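Do Plants Really Clean the Air Inside?

Maybe you've heard that a potted plant on the shelf will scrub the air in your bedroom. Lots of ads say so. Should you believe them? Let's check.

Plants do take in some gases through tiny holes in their leaves. That part is true. People once shut plants inside small sealed boxes, and the bad stuff in the air went down. Sounds great! But do you live in a sealed box? Air sneaks in and out of your home all day, under doors and around windows. That swaps old air for new much faster than a fern can.

So when a seller tells you 13 plants will "purify" your house, ask some questions. How big was the room? Was it sealed? Who did the counting, and were they selling plants?

My class tried growing 38 bean plants in April. We liked them a lot. Did the room smell fresher? Some kids said yes, but they knew the plants were there, so I don't trust that much.

A floor with hard tiles won't clean the air either, but it doesn't trap dust the way a rug can.

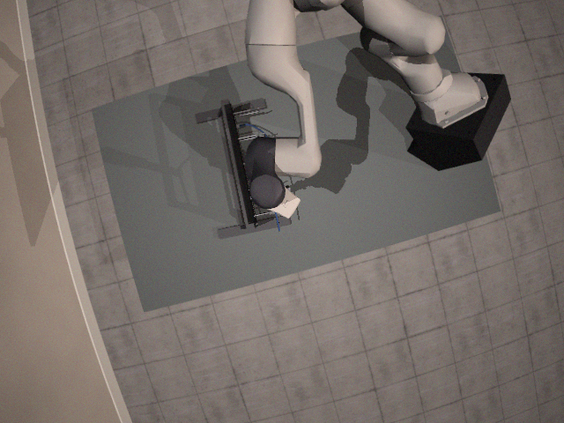 Chiyo Amano wrote in to say that her spider plant makes her feel calmer, and doesn't that count for something? Sure it does. Feeling calm is nice. It just isn't the same as clean air, and for that I'd open a window first.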